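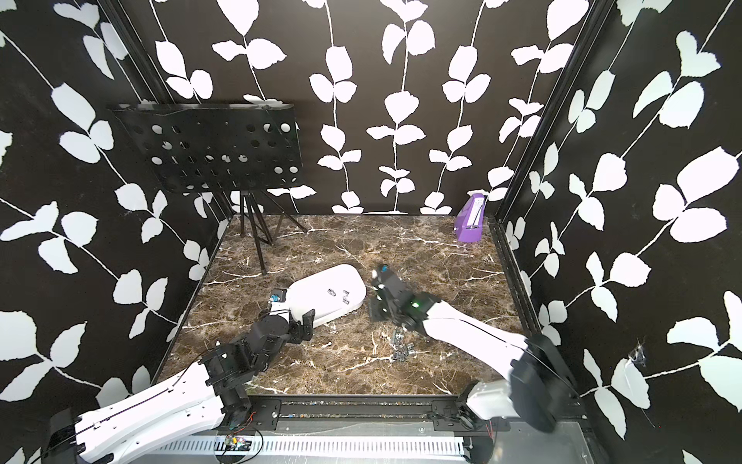 I went to the Fuvside open day in March mostly for the wallpaper, and I came home with my head full of it! The building has over 40 rooms and work corners you can wander through, and I gave up on seeing them all by lunch. Flutum, the paper people, had the long hall by the entrance, with 200 rolls stacked up by color. I could have stayed there until closing.

My favorite pattern of the whole day was white leafy vines on black. I know black walls scare people off. But put them over a dark brown marble-look floor with those thin white and gray veins and the whole corner gets this deep, garden-at-night feeling that I loved. Anything pale jumps right out against it — a plain white oval tray looked like something from a fancy hotel bathroom.

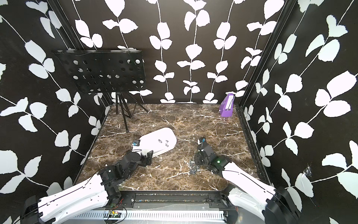
I also have a soft spot for music stands, the black kind with the holes punched all over the desk, and now I want one in my hallway for mail. The leaves peek through the holes! A bit of purple in the back corner was all the color that spot needed, too. I'd have been tempted to add more and ruined it.

Rania Bensaid from the Soliman workshop upstairs talked me through matching a pattern where two walls meet. Her advice was to start in the corner you look at most and let the mismatch land behind the door. I wrote that on my hand.

Coffee was at Joster across the yard, $2 a cup, and very good cardamom buns. Go early if you want one — they were down to crumbs by three. Parking is on the street side.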